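Troramer planner – speaker notes
Morfudd James, 18 August 2019

Slide 1. Say what the talk covers: the layer between the grasp detector and the joint controllers. Hardware questions go to Berwyn Skyrme at the end.

Slide 2. Two arms, one planner process. Each arm has its own trajectory queue. The scheduler holds a single lock on the space over the table, so an idle arm parks with its gripper open and waits. Mention that the old Skilleck build had two locks and would stall.

Slide 3. Leave these up while explaining the state machine. 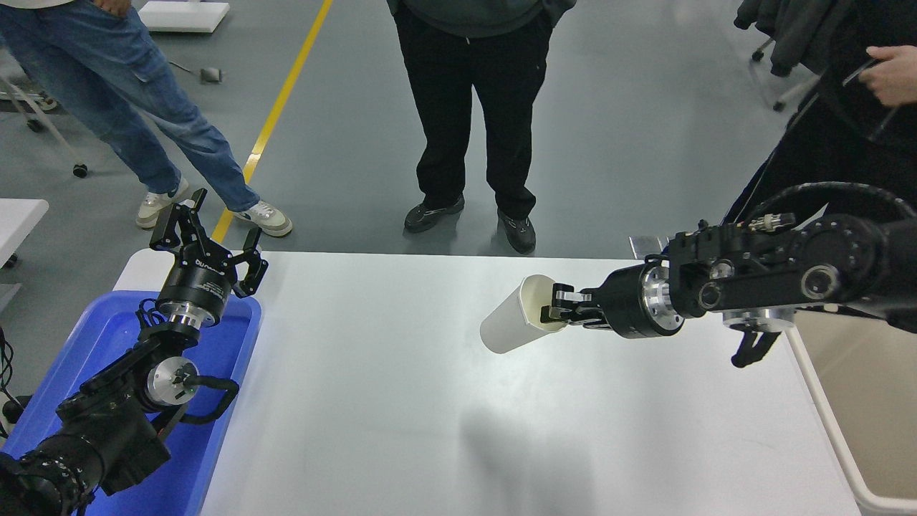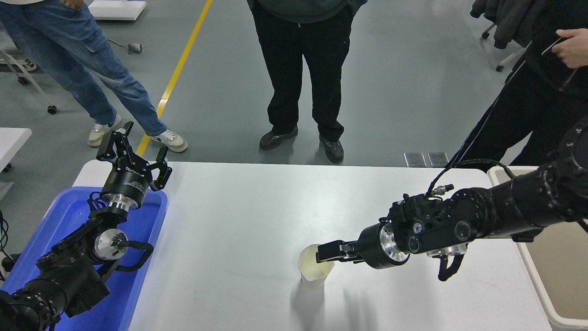
Paper cup, gripped at the rim in both of the first two.

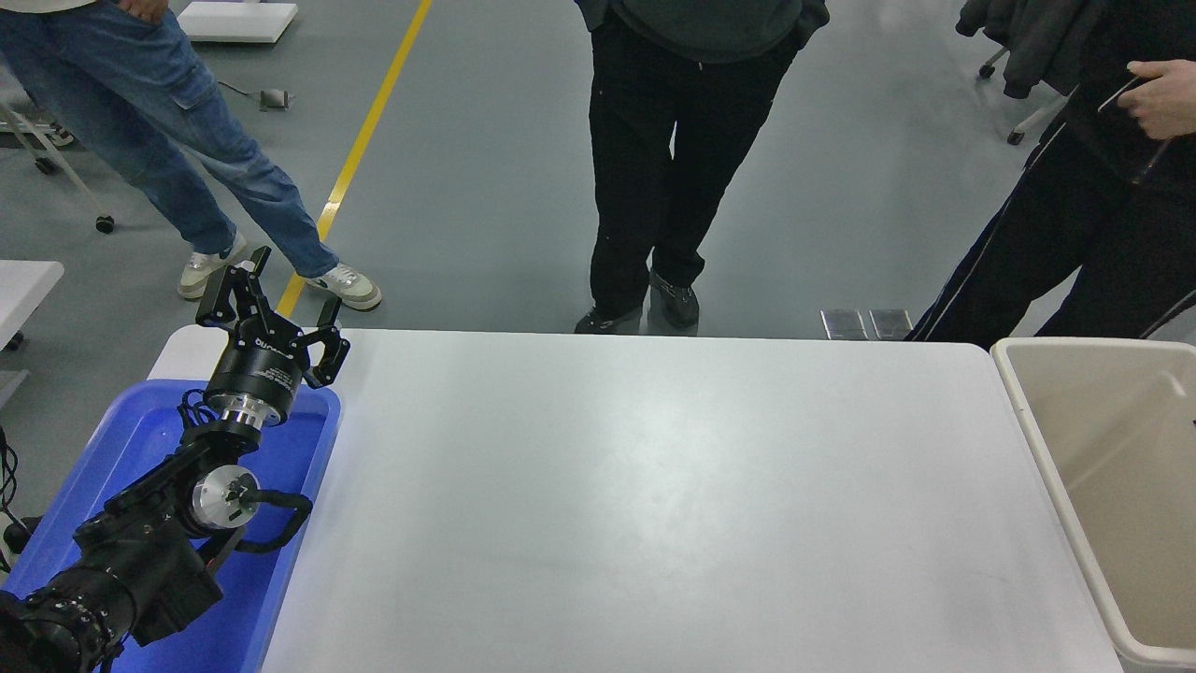
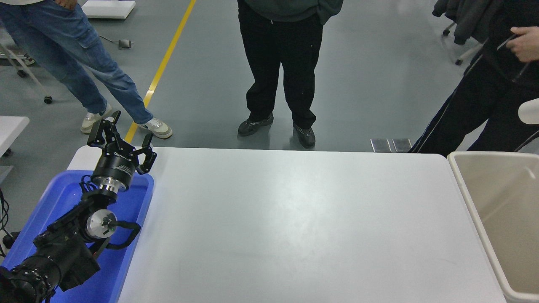
Slide 4. Force limit. A paper rim gives before the current reading rises much, so we close to a set width and check finger position afterwards. If the fingers travel past that width, the state goes back to SEARCH. Up to 10 retries, then the task is flagged.

Slide 5. Replanning. The collision check runs over 303 sampled poses per trajectory. Bins are fixed boxes in the model – people are not modelled at all, and the speed cap covers that for now. Expect a question here from the Bragança group.

Slide 6. Logging. Every state change gets a timestamp and the joint vector. Iremel reads the same log format, so replay works without a converter. Show the replay of run 31 if there is time, otherwise skip to the open issues list.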